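Teaching an arm to pick from a mixed bin, by remote control

Posted Monday, April 17, 2023

I've been asked a few times now how I record demonstrations for bin picking, so I'm finally writing it down. It's the way I do it for the Pukero project, where the job is dead simple to say and a pain to program: take one thing out of a bin of odds and ends, put it in the other bin, go again. I tried writing rules for that once. Never again! Driving the arm through it myself, over and over, and letting the software learn from the recordings has been a lot more fun.

You'll need an arm you can steer remotely, some kind of input device (I use a six-axis puck, but a VR controller works too), a fixed camera that looks into the bin, and a free afternoon. I'm assuming your arm already moves when you tell it to and that you've done whatever safety training your workplace asks for. If you haven't, go do that first, please. A big arm doesn't care that your hand is in the bin.

Step 1: Fix everything that isn't supposed to move

Put the bin where the arm can reach all four corners without folding itself into a knot, then clamp it. I mean it about the clamps. I spent two whole days recording with a bin that was just sitting there, and every time I bumped a wall it crept over a little. By the second evening it was the width of my thumb away from where it started, and the first recordings and the last ones didn't agree about where the floor was.

Same goes for the camera. Tighten it, mark where it sits, and tell the people you share the room with to leave it alone. If it does get knocked, stop and put it back on its marks before you record another thing.

Then drive the arm slowly to each corner with the bin empty and watch the cables the whole way. The loop needs enough slack for the wrist to turn, but all that slack has to go somewhere, and it likes to go right into the bin or right in front of your camera. Strap it, drive the corners again, and strap it better. Mine took four goes.

Step 2: Choose your objects and dump them in

My first set was all wooden blocks, and the robot got very good at wooden blocks and nothing else. What you want is a mess. Get some hard things and some squishy things, a few that roll, a few that lie flat, and at least one that's shiny enough to confuse the camera. Raid the kitchen drawer and the toy box. Anything sharp, breakable or dear to you stays home.

Tip them in and leave them how they land. It's very tempting to tidy up (I still catch myself doing it), spreading things out so that each one has its own little patch of floor. Don't! If you only ever show it tidy bins, it'll be lost the first time two things are touching.

My bin partway into a session has a fork lying over a red and black tool, with a green ball and a toy fish below them and some crumpled clear plastic right up beside the fish. Most of it has ended up on the left, and I'd record from there without touching a thing. Piles against a wall are where your picker is going to struggle later on, so they're well worth having in your recordings.
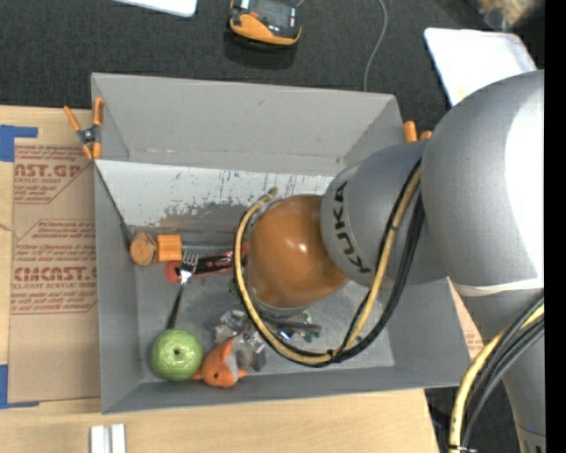 Step 3: Practise before you press record

Give yourself 30 picks that you don't save. Your first few will be awful, all wobble and second thoughts, and the software will copy the wobble quite faithfully if you let it. I found that my hands settled down once I stopped looking at the arm and started looking at the spot I wanted the fingers to go.

Turn the speed down, too. On our setup I run the stick at a setting that feels almost silly, and the recordings are much better for it. You can always play things back faster later.

Step 4: Record one pick at a time

Start every recording from the same home pose. I go up and over the bin, pause for a breath, come down, close, lift straight up until I'm well clear of the walls, then swing across and let go. Stop the recording there. One pick, one file.

A few habits that have helped me:

Decide which object you're after before you start moving. If you change your mind halfway down, the recording shows an arm drifting between two things, and that teaches drifting.

Take what's on top first. If a fork is lying on something, go for the fork.

Come at flat or skinny things from the end you can get the fingers around, even if it means turning the wrist a fair way. Watch those cables while you turn.

If you miss, open up, lift a bit and try again in the same recording. I used to bin those files and I wish I hadn't. A miss followed by a good recovery is one of the most useful things you can show it. A miss followed by you swearing and mashing the stick can go.

Keep the teach pendant within reach, somewhere you can grab it without leaning over the bin. And let go of the stick completely before you reach in for anything, with the arm stopped properly, the way your lab does it.

Step 5: Stir the bin

After every handful of picks, stop the arm, tip the picked objects back in and give everything a stir. Every so often I swap a couple of objects out for new ones as well. I have a shoebox of spares labelled Hidska, which was the name of the first version of this project, and I've never gotten around to changing the label.

Change the light a little, too. Morning and late afternoon look very different in our room, and I was caught out in August when everything I had was recorded under the ceiling lights and the sun came round.

Step 6: Look at what you've got

At the end of each session, play back a batch at high speed. You're looking for files that start late, files where the arm blocks the camera the entire time, and files where you've gone for a sip of coffee with the recorder running (guilty). Toss the bad ones that day, while you still remember what went wrong.

How many do you need? I saw the first signs of life at 200. It would go to the right area and close on something, though not always the thing I'd have picked. We're at 1273 now and it handles most single objects nicely. Clear plastic is still rubbish – it goes for the glint and closes next to it – so my next batch is going to be nothing but wrappers and bags.

If you're setting up your own and get stuck on the cable routing, leave a comment with your arm model and where the bin sits. I've made most of the mistakes already and I'm happy to compare notes.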